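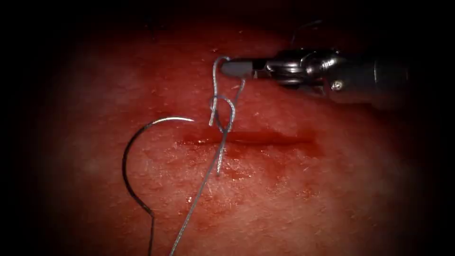
Do I need any sewing experience to join the mending circle?

Bring whatever you've got, even if that's only one button you reattached in college. About half the places are set aside for complete beginners.

So, hello! I'm putting together a new group at Ramora, the little fabric shop on the corner by the laundromat, and I'm looking for people who have a pile of clothes they keep meaning to fix. You know the pile. Mine lived on a chair for so long that I stopped thinking of it as a chair (sorry, chair).

We'll meet once a week for 9 weeks, starting in September. Each session runs 90 minutes, in the evening, in the back room with the big cutting table. The first few weeks are hand stitches, hems and buttons, then we move on to darning socks and sweaters, patching knees, and finally zippers, which I was scared of for years and now kind of love. If you'd like to skip zippers and keep darning, go for it.

What I'm asking from you:

Come to most of the sessions. Life happens, but a group works better when the same faces turn up.

Bring at least one thing of your own to mend. Jeans are great. Please wash them first!

Keep a short mending diary, just a few lines a week, and let me use bits of it in the booklet we're making at the end. I can leave your name off if you prefer.

What you get: thread, needles, darning wool and patches are all included, thanks to Grimico, who sent us a giant box of remnants in June (there's some gorgeous green corduroy in there and I have first dibs on exactly one piece). Imik Bakery is sending over rolls and coffee. The whole thing costs $5 a session, and if that's a stretch, tell me and we'll skip it.

You need to be 16 or over. The back room is step-free and the lighting is good, though it can get chilly, so wear a layer. Left-handed people are very welcome, I'm one too and I'll show you everything the right way around.

To apply, send a note through the contact form on the Ramora page or drop one in the box by the register. Tell me what's in your pile and which evenings you can't do. Please get it to me by 16 August 2026, and I'll write back to everyone, including if we're full.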